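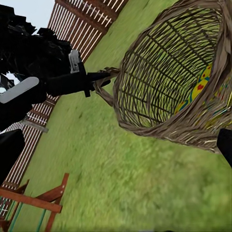

**Safety rules for a garden pick-up arm: project report**
Meirion Parry, January 19, 2021

## Aim

The aim was to write a short set of operating rules for an arm that picks up light items in a backyard, and to check them in simulation before anyone stood near the real machine at Nandley.

## Method

I started from the lab rules at Grimshaw, which date from 1990 and assume a fenced cell. A yard has no cell. The only fence is the one at the property line, and children may be on the same side of it as the arm. I rewrote the rules and ran 106 trials in the Temen simulator, most of them with a wicker basket on grass.

## Rules as tested

1. Stop the arm if a person enters its reach. Restart by hand only.
2. Keep approach speed low once a finger is close to a handle or rim.
3. Do not close the gripper on woven material at full force.
4. Check what is inside a container before lifting it.
5. Treat play equipment as occupied at all times.

## Results

Rule 3 was broken in 2 trials. Both times the force limit had been left at its default setting. Rule 4 is hard to judge, as the software labels a basket as one object whatever it holds.

## Further work

The limits need repeating on the Gikero arm in July. Grass friction in the simulator is a guess and should be measured. I would also like rule 5 to give a distance in centimetres.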